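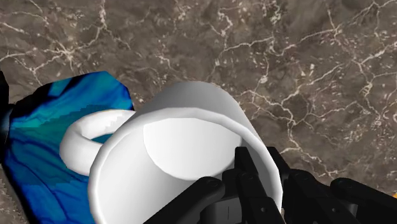
A white mug on a dark marble surface.

How a Lump of Clay Becomes a Cup

Many of the cups, bowls, and plates that people use each day began as mud. Objects made from clay and hardened by heat are called ceramics. People have been making them for thousands of years, and the main steps have changed very little.

What is clay?

Clay is a kind of soil made of very tiny, flat grains. The grains form over a long time as rain, ice, and moving water wear down rock. When clay is wet, the flat grains slide past one another. This is why a person can push a lump of wet clay into a new shape and the clay will stay that way. Sand cannot do this. Its grains are larger and do not cling together in the same way.

Shaping

Before clay is shaped, it is pressed and folded many times. Potters call this wedging. It pushes out pockets of air and makes the clay even all the way through.

There are several ways to shape clay. A potter may roll it into long ropes and stack them to build a wall. A potter may also set a lump on a spinning wheel and raise the sides by hand. Factories often pour liquid clay, called slip, into a plaster mold. The plaster soaks up water, and a layer of firm clay forms along the inside of the mold. The extra slip is then poured out.

Drying

A new cup must dry slowly. As water leaves the clay, the cup shrinks. If one side dries faster than the other, the cup may bend or crack. When the clay is firm but still a little damp, it is called leather-hard. Handles are often joined to cups at this stage, using a dab of slip as glue.

Into the kiln

A kiln is an oven that becomes far hotter than any oven in a kitchen. In many kilns the first firing reaches 1000 degrees Celsius. At that heat the clay changes for good. Dried clay will turn soft again if it is left in water, but fired clay will not.

"Children often ask whether a broken cup can be turned back into clay," says Eun-ji Kwon, who teaches pottery at the Farasholm Museum of Craft. "We let them put one dry piece and one fired piece in water, and then they can check for themselves."

Adding glaze

Fired clay may still have tiny holes that let water in. To seal them, potters coat the cup with glaze, a mixture of water and powdered minerals. The cup is then fired again. The glaze melts in the heat and cools into a thin layer of glass. Other minerals in the glaze can give it color.

Words to know

Ceramics: objects made from clay and hardened by heat
Glaze: a coating that turns to glass in the kiln
Kiln: a very hot oven for firing clay
Slip: clay mixed with water until it pours

Text by Warrick Rutherford, Learning Department

Contact the Learning Department | © Farasholm Museum of Craft | Back to top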